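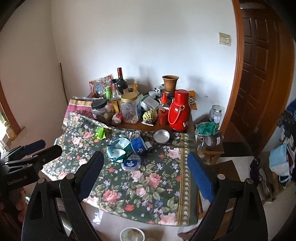 The Zoltska hand-held gripper is a demonstration tool: the operator closes the fingers by hand, a camera on the body records the motion, and the recording is later used to train a policy for an arm with the same fingers. I have used one for household clearing tasks since December. Most of the work was table clearing, and the layouts were deliberately mixed, with a crumpled wrapper and a tipped paper cup beside a flat metal lid on a flowered cloth, and a row of bottles and jars behind. A layout like that tests most of what the tool does well and one thing it does badly.

Grip

The pads are textured and hold paper cups without crushing them, provided the operator closes slowly. The trigger has a long travel and no detent, so partial closures are easy to repeat. Jars are fine up to the opening width, which I found adequate for most kitchen containers. Wide flasks have to be taken by the neck or by a handle.

Flat objects are the weak point. A metal lid lying on cloth gives the fingertips very little edge. Out of 90 attempts on lids of various sizes, 11 needed a second approach and 6 were abandoned. Dragging the lid to the table edge works, but the policy then learns the drag as well, and the arm has to be mounted where it can follow. On a bare tabletop the results were better – the cloth bunches ahead of the fingertips.

Recording

Setup is short. The tool is switched on, held still until the status light settles, and then moved through the start pose. Tracking was stable in daylight. It drifted twice when I turned quickly toward a blank wall, and both episodes had to be discarded. The viewer flags drift only after export, so it pays to check the first few files before recording a full session.

I collected some 300 episodes over the test period. Files were complete and the finger-width signal was clean. The naming scheme is poor: episodes are numbered per power cycle, and a restart gives duplicate numbers in the same folder. Atif Bajwa at Cekard wrote a renaming script that I now run after every session.

Comparison with remote control

The Lashari leader-follower set does the same job by teleoperation. It shows immediately whether the real arm can reach a pose, and the hand-held tool cannot. It is also slower to use and has to be bolted down. For cluttered tables I prefer the Zoltska. For anything near the limit of the arm's reach I still use the Lashari.

Weight is acceptable for an hour, less so after that. The wrist strap from Asdale fits and is worth buying separately. Spare pads ship in pairs, with screws but no driver.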